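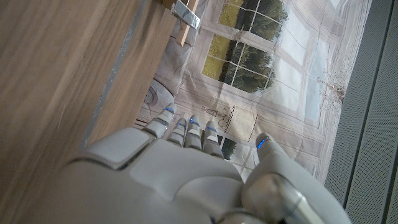 Thulani Modise wrote to me before the visit that one should see the small things at Bosdale first, and the big showroom only after the coffee. I followed this advice, and I am glad.

The open day at the Bosdale home goods house in Zeltthorpe began at 10 in the morning. I came by bus from Stidov and walked the last part up the hill. At the entrance they give you a paper badge and a plan of the building. The plan says 3,539 articles are kept there, from door handles to curtains, and up to 200 visitors can be inside at one time. In the first hall I spent a long while with the printed room interiors. I like to see how a furniture shape is drawn before I see the real piece, although the paper was quite wrinkled.
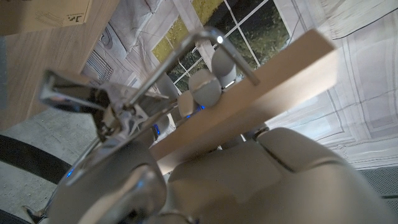

My own kitchen is the reason I made this trip. We must replace our old faucet before summer, and in the shops I can never decide. Our present one is too low for the soup pot. I looked for a long time at the chrome one with the curved spout, which bends quite sharply and then goes down to a short tip. The flat lever I also liked, as my mother has weak fingers and a round knob is difficult for her. The price was not written, so I asked at the desk, and a lady promised to send me the list.
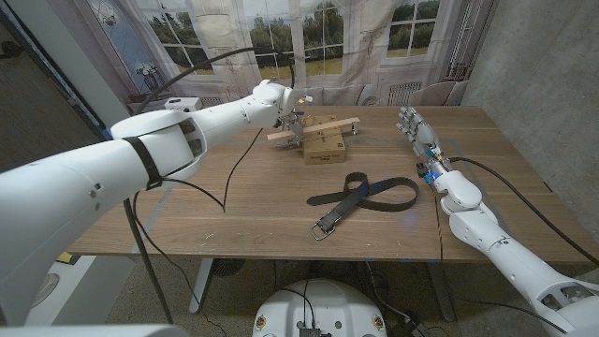
SMALL GOODS AND PACKING

I went to this part after lunch. The table has a nice brown grain, with small scuffs which I did not mind. I stopped for the black belt, because my husband looks for one with a plain rectangular buckle in silver color. The small cardboard boxes were also there. I asked if one can buy such boxes without anything inside, and the answer was yes, but only at the Magagula branch.

The last bus to Stidov leaves at 5:40 in the afternoon, so I missed the talk about curtains.

February | By Yolandi Mahlangu
476 shares | 9 comments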